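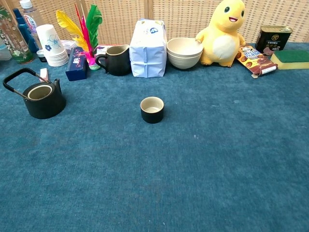 Lendura Tea Notes

A small collection of written tasting notes on loose-leaf tea, kept as plain text and one table.

Maintained by Ngân Bùi and Evanthia Deligiannis. Current release: version 2.

What is included

The collection holds 400 tasting notes. Each note covers one tea, brewed once, by one taster. Most of the teas are green or oolong. Black tea is less common, and there are only a few white and dark teas. Herbal blends are left out, except for lotus and jasmine scented teas, which are filed under the base tea.

Files

notes.csv: the main table, one row per note
tasters.csv: taster initials and years of tasting experience
terms.txt: the word list used for the flavor column
changes.txt: what was fixed between releases

Columns in notes.csv

note_id: a number that never changes between releases
tea_name: as written by the seller, with accents kept
tea_type: green, oolong, black, white or dark
origin: country, and region if the seller gave one
leaf_grams: dry leaf weight
water_ml: water used
water_temp_f: temperature at the pour, in Fahrenheit
steep_seconds: first steep only
flavor: one or more words from terms.txt, separated by semicolons
comment: free text, in English or Vietnamese
taster: initials

Empty cells mean the value was not written down. They do not mean zero.

How the notes were made

Tasters used their own pots and their own kettles. We asked them to use bottled or filtered water and to rinse the pot with hot water first. No milk or sugar. Everything else was left to the taster, so brewing strength varies a lot from row to row. Please check leaf_grams and water_ml before comparing two notes on the same tea.

Diễm Trịnh translated the seller names where a common English name exists. Tín Đinh built the word list, starting from 20 basic terms and adding more when tasters asked for them.

Known problems

Notes from the Diệp shop samples have no region, only a country.
"Grassy" and "vegetal" were used for the same thing by different tasters. We have not merged them.
Some temperatures in the first release were entered in Celsius. These were converted, but a few low values may still be wrong. Anything under 120 should be treated with care.
Comments by one taster (initials ND, Nermina Delić) were typed up from a paper notebook, and spelling was not corrected.

Use

Free to copy and reuse with credit to Lendura Tea Notes. If you change the flavor terms, please rename the file so that the two lists do not get mixed up.

Next release

Planned for December. It will add a column for the second steep and fill in missing leaf weights where the tasters still have them. Corrections are welcome. Include the note_id and the column name.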